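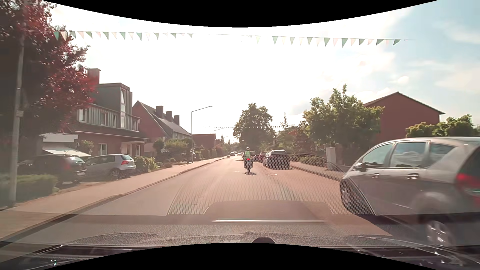
Learning to ride at 50

Search articles Search

13 March 2022

The riding school at Cludbridge has one classroom, a kettle and a car park it shares with a tile shop. Its chief instructor has been teaching people to ride motorcycles since she left the post office. In that time, she says, the learners have got older.

"When I started, it was mostly kids who couldn't afford a car. Now I get people whose kids have moved out. They've wanted to do it for years and they've finally got the money and a free weekend."

She likes teaching them, but says they come with habits. Most have driven for decades and assume the road part will be easy.

"They know the rules. What they don't know is how much they've been relying on the car. In a car you can be a bit vague about a corner and get away with it. I spend a lot of time on where people look. They look at the kerb, and then they go to the kerb."

The first day is spent in the car park with the engines off for the first hour. Learners push the bikes around, put them on the stand and take them off again. Some find this dull. She hasn't changed it.
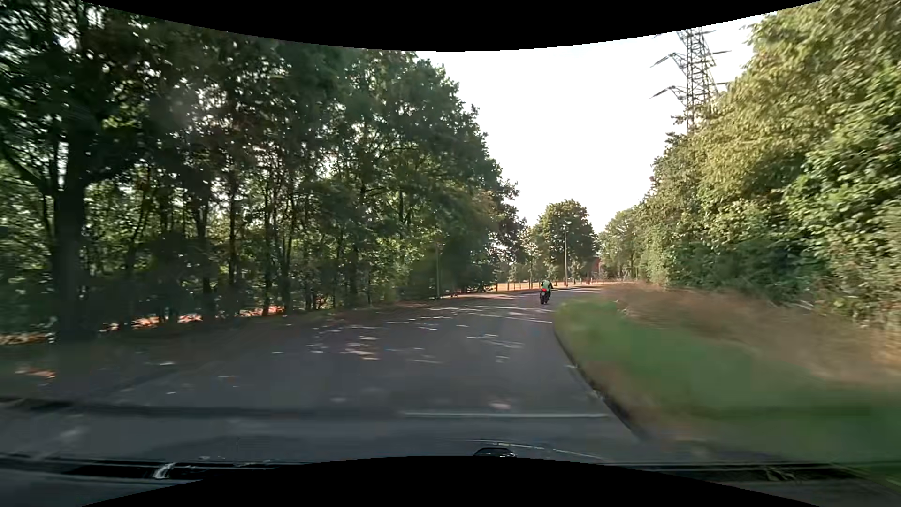

Asked how many give up, she said fewer than people think. The ones who stop usually do it after the first day, and she tells them there is no shame in it.

"I had a fellow, he was 60, and he came back three times. First time he was too tense to find second gear. Third time he was fine. He rides out to Onbridge for his groceries now, and there's a perfectly good shop at the end of his street."

Cost is another matter. By her reckoning a new rider should set aside $3000 for a course, a test, a decent helmet, boots and a jacket, before looking at a bike at all. She would sooner see someone on a cheap bike in good gear than the other way round.

"People ring me and ask what bike to get. I say, have you got gloves? Then it goes quiet." 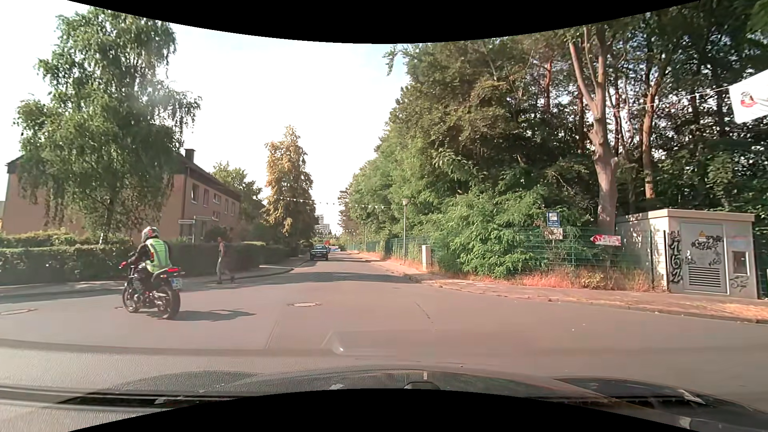

Page 3

The school bikes are small and plain, and they are looked after by the Sarkow workshop down the hill. Clutch levers are what they go through most. A few dents in the tanks go back years and she leaves them alone.

Her own bike is bigger, though she doesn't ride it as much as she used to. Her wrists get sore in the cold. In October she took a week off and rode the coast with her sister, stopping at every bakery.

She expects to teach for a few more years and would like to hand the school on to one of the younger instructors. In the meantime the next beginners' course is full and there's a waiting list for the one after. Bookings are taken by phone, and she prefers to be rung in the afternoon.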